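Projektkurs Robotik, Handout 4: Demonstrationen aufnehmen mit dem Handgreifer

So, ihr Lieben, nach drei Wochen Theorie geht es endlich ans Sammeln! Ich habe euch das Wichtigste aus der letzten Sitzung zusammengeschrieben, weil die Hälfte von euch beim Exkursionstag war und ich nicht alles fünfmal erzählen möchte. Wer das Skript zu Koordinatensystemen noch nicht gelesen hat, holt das bitte vorher nach, sonst versteht ihr Abschnitt 2 nur halb.

1. Was wir überhaupt machen

Unser Kursprojekt heißt Rindia, das wisst ihr ja. Am Ende des Semesters soll der Arm im Labor Urberg einfache Handgriffe im Haushalt nachmachen, also ein Tuch greifen, ablegen, glattziehen. Vormachen müssen wir ihm das selbst, und zwar mit dem Handgreifer. Ihr führt ihn wie eine große Zange, die Kamera sitzt oben drauf und sieht immer dasselbe wie später der Arm: die beiden Finger unten und dahinter die Welt.

Eine Aufnahme nennen wir Episode. Jede Gruppe liefert 50 Episoden ab, gern mehr. Der Jahrgang vor euch kam zusammen auf 3712, und davon waren 700 nicht zu gebrauchen - meistens, weil die Hand zu schnell war oder der Griff außerhalb des Bildes passierte. Das können wir besser!

2. Vor dem Start

Finger einmal ganz auf, einmal ganz zu, dann erst aufnehmen. Ich weiß, das nervt, aber ohne diese Bewegung fehlt uns die Nullstellung und ich sitze abends da und rate die Öffnungsweite. Die Schrauben an den Halterungen bitte mit dem Finger prüfen, keine darf wackeln. Kratzer auf den Fingerbögen sind egal, solange die Polster an den Spitzen fest sitzen.

Dann schaut euch den Raum durch die Kamera an. Weitwinkel heißt: gerade Kanten werden krumm, und am Rand landet viel mehr im Bild, als man denkt. Aufräumen müsst ihr nicht. Im Gegenteil, ein bisschen Durcheinander tut dem Modell gut (und mir die Arbeit leichter). 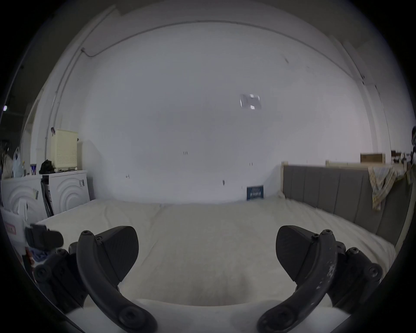 Abb. 1: Blick über die Greiferfinger auf die Matratze. Die Deckenkante erscheint durch die Verzeichnung als Bogen.

Zur Abbildung zwei Sachen. Achtet mal darauf, wie viel Weiß da zusammenkommt, Matratze unten, Wand dahinter. Für die Lageschätzung sind solche Flächen zäh, sie braucht Punkte zum Festhalten. Da hilft alles mit Muster und Kante, etwa das gelb-weiß karierte Tuch über dem Kopfteil oder dessen senkrechte Steppnähte. Wenn ihr so nah an die Matratze geht, dass nur noch Weiß übrig bleibt, verliert die Software gern die Spur.

3. Während der Episode

Langsam anfangen, langsam aufhören. Zwei Sekunden stillhalten am Anfang, zwei am Ende. Greift so, dass beide Fingerspitzen im Bild bleiben, und dreht das Handgelenk nicht ruckartig. Die freie Hand bleibt hinter dem Rücken oder in der Hosentasche! Geht etwas daneben, brecht nicht sofort ab, sondern greift in Ruhe nach. Solche Korrekturen sind für das Training richtig wertvoll.

4. Abgabe

Dateien in den Ordner Hägglund, eure Gruppennummer vorne in den Namen, dazu eine kurze Textdatei mit Ort und Aufgabe. Die Gruppen, die in Erkholm aufnehmen, bringen die Speicherkarte bitte am Samstag mit, das Netz dort ist für den Upload zu langsam.

Als Vorbereitung fürs nächste Mal: Sucht aus euren Aufnahmen eine gute und eine misslungene Episode heraus und notiert in ein paar Sätzen, woran ihr den Unterschied erkennt. Ladekabel für den Greifer nicht vergessen, wir haben nur 2.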